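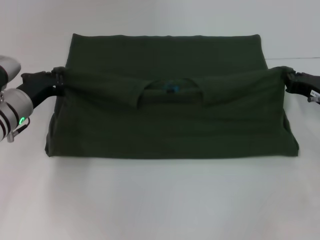
Falley Costume Collection Moves to the Mabuza Building

The Department of Theater and Dance has finished moving its teaching costume collection out of the basement of Inen Hall and into the ground floor of the Mabuza Building. The new rooms opened to students in March. Faculty and visiting artists may now book time there through the department office.

The collection began as the working stock of the costume shop. It was named for the Falley family, whose gift paid for the first storage cabinets and for a part-time collections assistant. It holds 465 cataloged pieces, most of them built by students and staff for department productions. The rest are everyday clothes donated by alumni and local families, and these are kept because they show how ordinary garments were cut, sewn, worn and repaired. Stage pieces and everyday pieces are stored together by type, as they were in Inen Hall.

Wian Moodley, who teaches costume history and draping, planned the move with the shop staff over two semesters. Each piece was checked against the old card file before it was packed. The check turned up 148 items with no card at all, and those now have temporary numbers until their records can be written. Students in the spring costume history seminar are doing much of that work as a class assignment. Each student takes a group of garments, measures them, notes the fiber where a label survives, and looks through production files for a match.

"The cards were good for finding a coat and poor for learning anything about it," Moodley said. "We want a student to be able to look up a sleeve shape or a closure and then go see one." 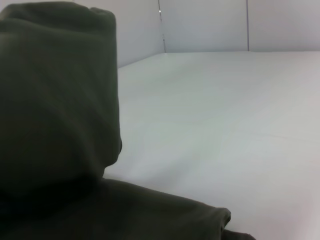 Soft folds in a dark olive-green fabric.

The new space has two rooms. The larger one is for storage, with hanging rails along the long walls and shelving for boxed pieces. Knits and anything cut on the bias are kept flat, since hanging pulls them out of shape over time. The smaller room has worktables, a north window and seating for 8, so a full section of the draping class can meet there. Food and drinks stay outside both rooms, and pencils are the only writing tools allowed at the tables.

The online catalog is being built in Trunon, the same system the scene shop uses for furniture and props. So far 220 records are complete with measurements and production credits. The others can be searched by garment type and number only. Records will be added through the summer, and the card file will stay in the smaller room for anyone who would like to use it.

Pieces in good condition can still be borrowed for department productions. Designers should send a list to the costume shop before their first fitting, with the name of the show and the return date. Alterations that require cutting are not allowed on collection garments. Hems may be let down or taken up by hand, and all stitching must be removed before the piece comes back. Requests from outside theaters are on hold until the catalog is further along.

The department would also like to hear from alumni who worked on productions in Inen Hall. Programs, fitting photographs, swatch books and design sketches are all useful in identifying the pieces without cards, and originals can be scanned and returned. Please write to the department office before sending anything by mail. We are not taking donations of clothing at this time.

Visiting hours for the rest of the semester are posted outside the smaller room and at the department office.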